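Bench notebook, washing-up job
2020-12-08

Kettle on, heater on, back at the bowls. Aurelio has gone to Rendale to argue over the gripper order, so I've got the two-armed rig to myself until after lunch and nobody to tell me to leave the gains alone.

For whoever reads this next (probably Omar, hello Omar): the job this fortnight is unloading a dish rack. I picked it because it's the chore I hate most at home and because Elsie bet me a curry that we won't have it going by the time she's back. She may well be right. Everyone who visits asks the same thing, can it do the dishes yet, and I've got very tired of saying "sort of".

Where things stood when I opened up

The single-arm version is fine. One bowl, upside down, foot ring facing up, plenty of air round it: the gripper comes down, closes on the ring, lifts, done. I'd let it do that in front of visitors. What we haven't cracked is the stack. Bowls leaning on one another are a horrible thing to pick from, as each one you pull shifts the one behind it, and the planner still thinks the world stays put while it's busy. Fung-ping has a patch that makes it look again after every lift (slow, but I'll take slow!) and that's what I loaded first thing.

Setup

Same wire rack, middle of the table. Stack of four at the left end, tilted, and the pale green one on its own in the middle as the easy one. I wanted patterned bowls in with the plain ones this time because Saodah reckons the segmentation is cheating on colour, and I think she's got a point. The fish-scale one at the bottom of the stack is the proper test. Its underside faces the front of the rack, so what the software gets is a lot of busy red-orange pattern where it would like a nice clean rim. I left the file organiser in the back right corner on purpose too. Kitchens have stuff in them, and the right arm ought to learn to keep its elbows in.
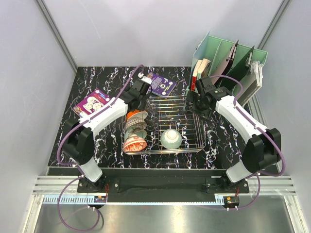
Runs before lunch

Seven tries with the new patch, all from the same start. I'm not going to pretend the tally is pretty. The lone bowl came out every time, no complaints. The orange one with the white rim came off the top in most of them, and once it came off beautifully, I did a little clap. After that it goes downhill. The lattice bowl gets nudged when the orange one leaves, the arm looks again, decides it's looking at the side of something else, and hovers there like me in front of an open fridge.

Twice it gave up with a timeout. Once it took two bowls together and carried both over quite happily, which I've logged as a fail, though my mum would call that efficient.

The right arm behaved. It crept closer to the organiser than I'd like on try four, so I've widened the keep-out zone on that side.

Things to chase

Timeout is set to 900 ms for the second look and I think that's simply too tight. Trying 1,120 this afternoon before touching anything cleverer.

Log 591 has the double pick in it. Fung-ping, please have a look at the finger force at the moment it closes, I can't see how it didn't notice.

Ask Saodah if she still has the plain white set from the July runs. Would like the same stack with no patterns at all, to settle the colour argument.

Cable on the left arm: keep an eye on the loop when the wrist turns. Not a problem today, but it'll be one.

So can it do the washing up

Not in my house. If you lived alone and owned one bowl, yes, come and collect it. For a real rack after a real tea I'd say it's a long way behind a bored teenager, and it needs me sat next to it with a hand on the stop button, so I haven't saved myself any work at all. I do think the looking-again business is the right road. Watching it get the orange one, pause, and then go for the next in a slightly different place was the first time it has looked to me as if it was paying attention.

Aurelio's view is that we should buy a rack with proper slots and stop making life hard. I say people's racks are the racks they've got. We'll have that row again when he's back from Rendale.

Afternoon: longer timeout, same stack, then swap the lattice and the fish-scale over and see what it makes of that.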